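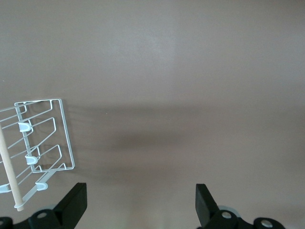 Industry > Visits > Packing and kitting

Print this page | E-mail this page

Visit report: Valska kitting hall, Roy
6/8/21
By Samira Srour

The Valska site in Roy assembles and packs household storage goods for other companies. Most of what goes through it is wire: lid racks, plate stands, shelf inserts, under-sink organizers. The coating and bending are done elsewhere. Roy receives the wire parts nested on pallets, adds end caps and loose fittings, checks the set against a card, and boxes it. I visited in May at the invitation of Chathurika Khondokar, who runs the kitting hall, to look at the arm cells that have been introduced on two of the benches.

I had asked to see a normal shift and not a demonstration. The benches were running a mixed order when I arrived, and I was left to stand behind the yellow line for most of the morning.

Layout

The hall is one long room with goods in at the north end and goods out at the south. Benches run down both sides. Manual benches and arm benches have the same footprint and the same height, which was a condition set by the hall and not by the supplier. If a cell is down, a person can pull the guard aside, lock out the arm, and work the position by hand with the same bins in the same places. Khondokar said this has been used more than she would like, mainly in the first weeks.

The cells were put in by Prullonico. Each has one arm, a two-finger gripper with parallel jaws, a fixed camera on a mast, and a small camera at the wrist. The fixed camera finds the part. The wrist camera takes over for the last stretch of the approach. Sequencing is done in a package called Justance, which also holds the job cards, so that the manual benches and the arm benches read their work from the same list.

The task

The arm picks a rack from the infeed, sets it in the fixture, and adds whatever loose items the card calls for. A person at the next station seats the fittings, checks them, and closes the box. Seating was originally meant to be part of the arm's work. It was taken off after trials, as the force needed to push a cap home varies with the thickness of the coating, and the gripper had no good way of telling a seated cap from one that was merely resting on the wire.

Thin coated wire is an awkward material for this equipment. It is glossy, it is narrow, and most of a rack is open space. Tanvir Kanagaratnam, the cell technician, listed the problems in the order he met them:

Glare. Early lighting produced bright lines along the wires and the camera treated them as edges in the wrong place. The overhead lamps were replaced with diffused ones.

Background. White on a pale bench top gave poor contrast. A darker matte surface was better. A black one was tried first and showed every flake of coating dust as a part.

Shadows. A rack throws a set of lines that look a good deal like a rack. The software now compares depth before accepting a candidate, and this costs a little time on every pick.

Nesting. Racks delivered nested do not always separate cleanly. The arm lifts, holds, and checks the weight. If the reading is high it sets the parts down again and calls for a person.

The last one is the most frequent cause of a stop. During the part of the shift I watched, the call lamp came on several times, and every one I was able to follow up was a nested pair. Clearing it takes a few seconds of work, plus the walk.

Grip points

The choice of where to hold a wire rack took longer to settle than the rest of the cell. Holding by the end frame is easy to see and easy to reach, but the rack swings. Holding by the base rail is stable, although the caps sit along that rail on some models and the jaws have to go in between them. The current rule prefers the rail and falls back to the end frame when the clear space is too short. Kanagaratnam keeps a table of permitted grip points per model, taped inside the control cabinet door, with corrections in pencil. The same table exists in Justance. He trusts the paper one.

Jaw opening on approach is set wide by default. A narrower setting saved time and bent wire. The jaw faces are plain black and are changed when the operators report marks on the coating; there is no fixed interval yet.

Rates

Cycle time for a simple model is 20 seconds on the arm bench. A practiced packer is faster than this on the same model, and the hall does not pretend otherwise. The gain claimed is in evenness across the shift. Changeover between models takes 10 minutes if the model is already in the table. A new model takes most of a day, nearly all of it spent on grip points. There are 38 models in the table at present.

I was not given reject figures and did not see enough to estimate them.

What has changed for the people

No positions have been removed in the hall. The number of people per bench has gone down on the arm benches and they have been moved to inspection and to rework, where there was a backlog. Whether that holds once the backlog is gone was a question I put to Khondokar. Her answer was that it depends on order volume, and that she has told the hall the same thing.

Mawar Majimbun works the station next to one of the cells. Before the change she did the complete set: rack, fittings, card, box. Now the rack arrives in the fixture and she does the rest. She reported less trouble with her wrists, which she puts down to no longer pulling nested racks apart all day, and more trouble with her attention. "I used to decide when to pick up the next one," she said. A pause button was added to her side of the fixture after the first month. It holds the arm at the infeed without raising a fault and is not logged against the operator. She uses it, and so do the others I watched.

Asanka Kanagaratnam, from the evening shift, had come in early for training on recovery after a stop. He is no relation of Tanvir, and the two of them are told apart on the rota by initials. His view was that the training was pitched correctly for a jam and too thin for everything else. Operators may clear a nested part, restart a cycle, and open the guard. They may not edit a grip point. On the evening shift, when the technician is not on site, a bad grip point means the model comes off the arm bench until morning. He would like a second person trained to edit the table. Khondokar said this had been agreed in principle but the permissions in Justance do not yet allow it without also giving access to the speed limits.

Noise is lower than I expected — the compressor for the coating touch-up booth drowns out both arms. Floor marking was clear. The lockout procedure was posted at each cell, and I saw it followed correctly at both.

Points to follow up

Cap seating. Prullonico has proposed a force sensor at the wrist. The hall wants to see it tried on coated wire before giving up bench time.

Incoming packing. Interleaving paper between nested racks would probably prevent most of the stops. It would be a cost to the supplier of the parts, and purchasing has it under discussion.

Loose rod parts. These roll. They are fed from a grooved tray at present, and the tray has to be refilled by hand more often than anyone planned for.

Evening cover for grip point edits, as noted.

Khondokar has offered a return visit once the sensor trial has been run. I would want to be there for a model changeover, as the one scheduled for the afternoon was moved to the evening shift and I did not see it.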